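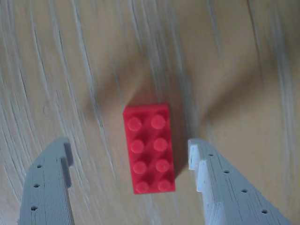 One red two-by-four from the Ploriro Classic tub.

I bought the 1000-piece tub of Ploriro bricks in the second week of staying home, when it became clear that the household had finished every jigsaw it owned, including the one with the missing corner. The name-brand bricks were sold out or priced like dental work. Ploriro was 46 dollars with shipping from a shop called Fikemari, and it came in a box that had been sat on.

Let's start with the two-by-four, because if a company can't get that one right you may as well glue egg cartons together. Ploriro gets it right. The red is a proper fire-engine red, the eight studs are where they should be, and the corners are crisp enough that you will know at once when you step on one. I have stepped on one.

Grip is good, maybe a bit too good. Two bricks stacked fully will hold on like in-laws, and there's no separator tool in the tub, so I've been using a butter knife and bad language. They also fit the older bricks from our attic, though the reds don't quite match. My tower has a visible point where the budget changed.

Now the complaints. The tub's lid fits the tub only in theory. The idea booklet has 30 models in it, and a good half of them are the same house with a different roof. There are far too many one-by-ones, all of which want to live under the couch. And the wheels are terrible — they turn for the length of a kitchen table and then think it over.

I did try the fancier Okham set first, the 278-piece lighthouse. Handsome thing, lovely instructions, and once it's built you own a lighthouse. The Mahawong bricks my neighbor swears by I can't speak to, as they've been out of stock every time I look.

Would I buy Ploriro again? Yes, and I probably will, as we're out of plain reds and the garage we're building still has no back wall. Four stars. The fifth is under the couch with the one-by-ones.

Posted April 18, 2020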